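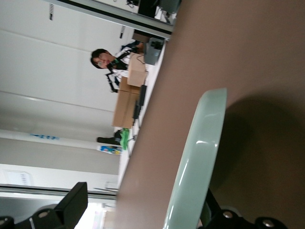 Chapter 15
Dried Beans and Lentils

Before you start

In the last chapter you learned to cook soft vegetables, which are ready in a few minutes. Dried beans ask for another kind of attention. They need little work but many hours, and the cook must plan the meal on the evening before. If you want to serve a bean stew on Tuesday, the beans go into water on Monday night.

After this chapter you should be able to:
- sort and wash dried beans
- choose between the long soak and the quick soak
- know by taste and by touch when a bean is cooked
- correct a pot that is too thin or too salty

15.1 Why dried beans are different

A dried bean has lost most of its water. During soaking the water enters first at the small scar where the bean was joined to the pod, and later through the whole skin. This is the reason why the skin becomes wrinkled before the inside becomes soft. A student who looks at the bowl after one hour often thinks that something is wrong. Please leave it alone and look again in the morning.

Age is also important. Beans from the last harvest cook evenly. Beans which stayed in a cupboard for years may remain hard in the middle, even after a whole afternoon on the stove. Write the month of purchase on the jar, for example February, and use the older jar first.

Lentils are the exception in this family. They are small and flat, so the heat reaches the middle quickly, and most kinds need no soaking at all.

The Cindasthorpe pot

The main recipe of this chapter comes from Cindasthorpe, where white beans are baked slowly with onion, bay leaf and a spoon of dark syrup. The full recipe is on page 261. It serves four persons and takes about 4 hours in a low oven. Read it once now, but do not cook it until you have finished the exercises on soaking.

Words to know

Soak: to leave food in water for a long time.
Simmer: to cook in water that moves gently, with only small bubbles.
Skim: to take the foam from the top with a spoon.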